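The Skostwood Town Hall Kit: worth it for a small campaign?

I bought the Skostwood Town Hall Kit in October, when I decided to help out on a county commission race and found out that our whole plan for voter events was a borrowed microphone and a sign-in sheet. It's $200, which for a campaign our size is real money (that's a lot of yard signs!), so I figured I'd write up how it went.

What you get is a handheld microphone, a small speaker, a pad of question cards, a countdown clock that faces the candidate, and a binder that tells you how to run the evening. I'll start with the binder because I expected to toss it and ended up loving it. It has a section on what to do when one person wants to argue about property taxes for the entire night, and I have used that section at every single event.

The question cards are great too. People write down what they want to ask, check a box for the topic, and you sort them during the opening remarks. We got so many more questions about roads and the library levy than we ever did with open mic, mostly from folks who would never stand up in front of a crowd. My one gripe is that the topic boxes are clearly written for a congressional race. Foreign policy is on there. Zoning isn't! 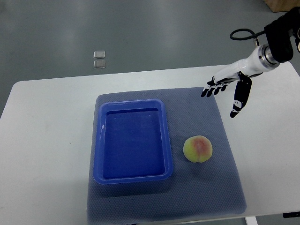 The clock is where I'd knock off a point. It counts down nicely and you can read it from across a room, but it beeps at the end and you can't turn the beep down. Our candidate got beeped in the middle of a pretty heartfelt answer about the county nursing home, and the local paper mentioned it. I've since put tape over the little speaker hole, and that mostly works.

Sound is fine. In the Trurnport grange hall we had 40 people and everyone could hear. Outdoors, forget it. The battery is supposed to last 8 hours and I've never come close to running it out, so no complaints there.

I also looked at the Pleltari set, which is cheaper and has a better microphone, but it comes with no cards and no guide, and you have to buy the speaker stand separately. If you already know how to moderate a forum, get that one and save the cash. We didn't know what we were doing, so the binder was worth the difference to me.

Shipping took 18 days, by the way, so don't order it the week before a debate like I almost did. Four stars from me, and I'd go to five for a zoning box and a volume knob.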